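Good grips, bad habits
Seren Gronow
1/27/18

Start with the pads. That's what Kgomotso Pretorius tells every new collector at Skuletier, and she says it before hello. Pads clean, screws snug, cable clear of the jaws. Then you can think about the task.

The house rules for hand-held grippers run to 13 lines on one sheet. They used to run to 10 pages. Nobody read them, so Pretorius cut them down over a long December and taped the result inside the lid of every kit.

Some of it is plain. One hand on the tool, the other free to manage the cable. Open the jaws all the way before you move in. Approach slow, close slow, let go slower. Never yank fabric – if it snags, open up and start the take again.

Cloth is the hard part. Rigid things forgive you. A cup is a cup from any side, but a flat piece of fabric on a soft bed gives the fingers very little to hold, and people start pinching at the bedding underneath. Rule 5 covers it: go for a corner or a fold, and if you catch the layer below, mark the take as bad.

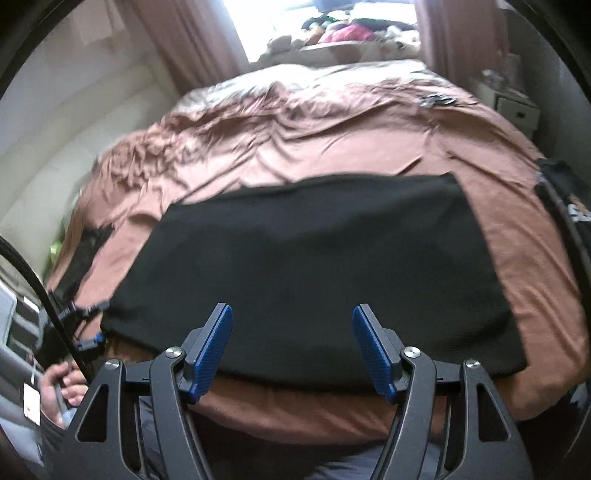
Then the rule everyone argues over. Don't tidy. Homes are meant to look like homes, and a made bed with a bare windowsill teaches a machine about hotels. Berwyn Gough, who checks takes at the Plesov office, throws out more work for being too neat then for being sloppy. "I can tell when somebody's cleaned up for me," he says. Last batch was 1,000 takes. He won't say how many went.

Privacy gets three lines. Written consent from everyone in the household. No letters, screens or family photos in view. Anyone can ask for a take to be deleted, no reason needed, same day.

Is it enough? Rhun Rowlands thinks not. He's been drafting a shared code at Prothero and wants rest breaks in it – wrists go before batteries do, he says – plus a standard way to log a failed grasp. Right now every firm has it's own. One calls it a miss, another a drop, a third doesn't log it at all.

Pretorius is willing to sign, mostly. She wants it kept to one sheet. Rowlands' draft is at five pages and he has a section on gloves still to write.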